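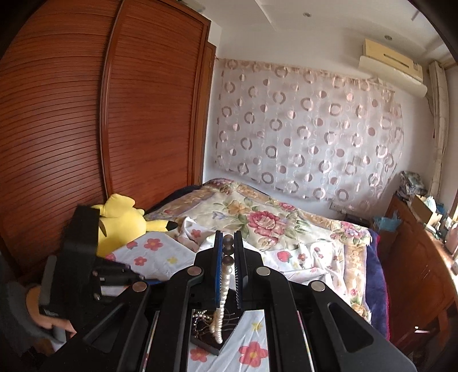

Deividas Ramanauskas writes that he has bought three jewellery cleaners in his life, that all three buzzed, and that he could never see any difference a toothbrush wouldn't have made. Why, he asks, should he pay £57 for a fourth?

Fair question. We sell the thing, so read the answer with that in mind.

Wosano Ultrasonic Jewellery Bath
Sold by Menamum
Price: £57 including VAT
Availability: in stock

What it is

A small tank with a lid, a timer and a plate underneath that makes the water shake very fast. You fill it, add a drop of washing-up liquid, put your rings in the basket and press the button. The shaking loosens grease and soap from places a brush can't get to, such as the back of a stone setting or the inside of a fine chain. That much is true of any proper ultrasonic cleaner, and this is a proper one. A lot of the cheap ones aren't. They have a little motor that wobbles the tub and they call it "sonic", and we suspect Mr Ramanauskas has owned at least two of those.

Before we agreed to stock it we tried it next to a bowl of warm soapy water and a baby's toothbrush. On plain gold bands there was nothing in it. On a clogged rope chain the Wosano was clearly better. On a ring with small stones it was better again, though one of us had to go back over it with the brush.

What the box says, and what we think

"Professional results at home." A jeweller's machine is bigger, heated and used by someone who has looked at the piece through a loupe first. You get a clean ring.

"Restores the original shine." It removes dirt. Scratches stay where they were, and worn plating can look worse once the grime has gone.

"Safe for all your treasures." No. We have asked the makers to change this line since July and they haven't. See below.

"Kills germs." We have seen no evidence of this and we wouldn't buy it on that basis.

Do not put these in it

Pearls, real or imitation. The surface of a real pearl is soft and the shaking can damage it, and the coating on an imitation one can lift. Water also gets into the silk of a strung necklace and weakens it. Wipe pearls with a soft, barely damp cloth after wearing and leave them flat until dry. You don't need a machine for it, ours or anyone's.

Opals, emeralds, turquoise, amber and coral.

Anything glued. A lot of costume jewellery is glued, including pieces that cost more than you'd think.

Stones that already feel loose. Tap the ring by your ear first. If it rattles, take it to a jeweller.

Watches, unless you are washing a metal strap that has been taken off.

If your jewellery is mostly from this list, don't buy the bath. If you keep everything in one heap, sort it before you start, as a gold chain with a few pearls knotted into it should be untangled by hand and cleaned separately. A pinch of talc and a blunt needle help with the knots.

Specification

Tank: 333 ml to the fill line
Power: 30 W
Timer: one setting, three minutes
Heating: none
Basket: plastic, lifts out
Lid: clear, not sealed
Lead: fixed, UK plug
Guarantee: 2 years, from us and not from the makers

The tank takes a pair of glasses only if the frames are narrow. The leaflet shows a pair in it. Ours didn't fit.

Noise

It makes a thin, high whine. Two of us found it mildly annoying and the dog left the room. Close the lid, it helps a bit.

The cleaning fluid

Wosano sell a bottle of their own concentrate. We don't stock it. We couldn't tell it from washing-up liquid.

What else you might buy

The Jokholm bath is dearer, has a heater and does a better job on greasy chains. If you wear the same chain every day it may be worth the extra. The Ding cleaner is much cheaper and is one of the wobblers. We sent our sample back.

And if you own a wedding ring and not much else, a soft toothbrush costs about a pound.

Returns

Send it back within 30 days, used or not, and we refund the price. Please empty the water out first.

Page last checked October 2020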